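2026-04-27

Drove over to Tutcombe after lunch to see the dish setup Ljubica has been talking about since winter. Nearly two hours with the roadwork. Igor was there too, eating a sandwich over his keyboard.

I went in with the same question I always have, whether one of these things could do a chore in my kitchen while I'm at work. Dishes seem like the fair test to me. Everybody has them, and they aren't all the same shape. Floors were solved years ago, more or less, and folding shirts I'll believe when I see it in a house.

The job is moving dishes between a bin and a drying rack. Ljubica says they log every attempt and the target for this round is 200. They were at 142 when I sat down. She wouldn't give me a success rate and I didn't push. Igor said mugs bother him more than plates, on account of the handle. I would have guessed the other way around. 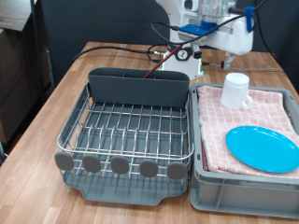
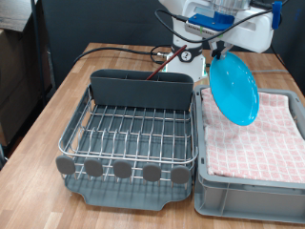

Rack, bin and arm at Tutcombe. The blue plate is lying on the towel in the first one and in the gripper in the second.

Stayed until almost five. What struck me is how much of the work is still done by people. Someone sets out the bin, someone puts things back for the next try, someone decides if it counts. I do my own dishes in less time than it took Igor to explain the grip on a plate rim. But he has a point that I only learned it once and don't remember learning it.

Asked Ljubica when she thinks it could handle a real sink, with forks and a greasy pan and a wine glass. She said not by June, and then she said not by the June after that either. Zofia at Citex told me much the same about packing orders at their place - fine with the same 40 items, trouble when a new one shows up.

So my answer for now is no for the kitchen, maybe for a shop floor where someone can stand nearby. I'd still take one that only did plates, if the price came down to that of a used car.

Home by seven. Leftover soup, two bowls and the pot to wash. Need to call Aksel back about the Górecki invoice and find the warranty card for the dryer.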